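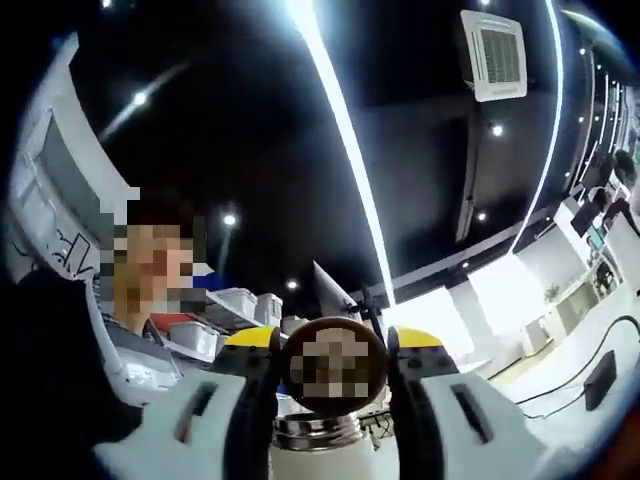

Journal > Odds and ends > The workroom

4 min read

March 2025

In at the usual time, with a bag of rolls and the key that sticks. Felicidad was already there and had the kettle on. We had agreed to sort the shelves before the move to the Vonis building, and we had also agreed to stop putting it off.

The white boxes are the main trouble. They all look the same from the front and hardly any have a label that means anything now. One said MISC on the lid and MISC 2 on the side. I took them down one at a time, wiped the shelf behind, and put back only what somebody could name. Old name badges went. So did a bundle of leaflets from the Osex fair in August, which had gone wavy with damp. Felicidad wanted to keep a few and I said all right, a few.

Bottles next. People bring in a drinks bottle, leave it for a week and then say it isn't theirs. The rule from now on is that a bottle goes home at night. If it's still here after 3 days it goes in the cupboard under the sink, and after that it goes to the charity shop. I wrote this on a card and Siamak corrected my spelling of "receive".

Stopped for rolls. Cheese and pickle. Golnar rang to say Ardalan had missed the bus again and could I fetch him on the way back. I said yes if he waits at the library and not by the chip shop.

After lunch I made a start on the long table. Moving it is not the hard part, it comes apart. The hard part is that it's always in use, so anything I want to pack has a person sitting beside it. I have decided to leave the chargers till last. Siamak says every one of them is needed. I asked him to put a bit of tape with his name round the ones that are his and he said he would do it tomorrow.

Rostam Zarei came by with the quote from Storkari. It is 209 for the van and one man, with over 40 boxes allowed, and more if we want help on the stairs. I think we can do the stairs ourselves. Felicidad does not think so. Left it open – he needs an answer by the end of the week.

My back was starting to complain by then so I sat down and did the paperwork for a bit. The meter reading is sent. The deposit form for the new place is filled in except for the part about fire doors, where I shall have to ask.

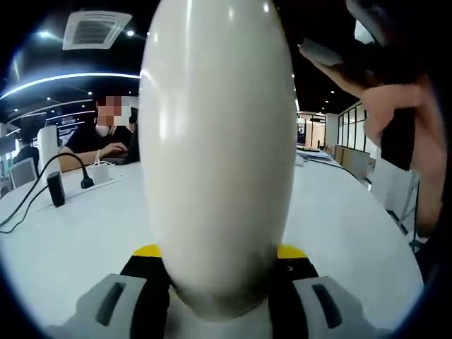 Still to do

Ask Vonis about the fire doors and whether the lift takes the table top.
Tape from the hardware shop, the brown sort, 4 rolls.
Tell Storkari yes or no about the stairs.
Find out who has the second key. I think it was Miah's, from before she changed desks.
Proper labels, written on the side and the lid, both the same.

Picked Ardalan up in the end. He was by the chip shop. Soup for tea and an early night, and the cardigan with the hole is still not mended.

3 comments

Golnar R.
He told me he was at the library! Thank you for fetching him.

packedlunch
Pay for the stairs. We did our own two years ago and I was on the settee for a week afterwards.

Felicidad
I kept five leaflets. Also the second key is in the mug with the pens.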